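Trallow Opens Seal and Stamp Studio to the Public in March

3 min read

Trallow, the paper and print workshop on Vass Street, will open its seal and stamp studio to the public in March. The studio offers drop-in tables in the afternoon and a longer evening class starting at 6 p.m. No experience is needed, and all ink, paper and blank seals are included in the price.

The program is called Puvetard. It was put together by Nesma Belhaj, who has run the bindery at Trallow since it moved into the old bakery building, and Réka Vincze, who teaches carving. Over the winter the two ran a trial season for members, with 172 people taking part. Many of them asked for more time at the inking table, and the schedule has been changed to allow for that.

"People come in thinking the carving is the hard part," said Belhaj. "Then they spend an hour trying to get one clean print. The seal has to pick up an even coat, and you have to put it down flat and leave it alone. Most of us want to wiggle it."

The evening class covers both halves of the work. Students draw a design, transfer it in reverse to the face of a blank, and cut it by hand. The rest of the session is spent printing on several weights of paper. Finished seals go home with the people who made them.

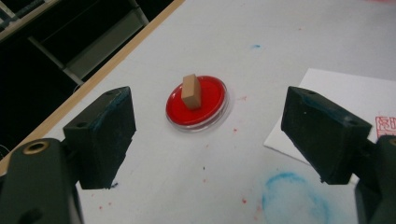 Red is the traditional color for seal work and will be used for all beginner sessions. Blue will be set out at the drop-in tables for those who want to try it -- it behaves a little differently and takes longer to dry on coated stock. Visitors should wear clothes they do not mind marking. The tables are wiped down after each session, but ink travels, and the older spots do not always come out.

Vincze said the class does not ask students to copy historical seals. "You can cut your initials, a bird, your street number," she said. "We have reference books for anyone who wants to work with older scripts, and I will help with the layout. A square is easiest for a first try, with a thick border."

Trallow will also show a selection of prints in the front room through the end of the season. The display, titled Sutasex after the trial group's shared sketchbook, is made up of 441 seal impressions on loose sheets. Entry is free during shop hours.

Evening classes last 3 hours with a short break. Children may use the drop-in tables with an adult but may not use the carving tools. The studio is at street level, and 2 of the tables can be lowered for seated use. Places in the evening class can be booked at the front desk or by phone -- drop-in tables cannot be reserved.

Press contact: Nesma Belhaj, Trallow, Vass Street

Get studio news by email. Sign up for our newsletter. You can unsubscribe at any time.

© Trallow. All rights reserved. | Contact | Back to top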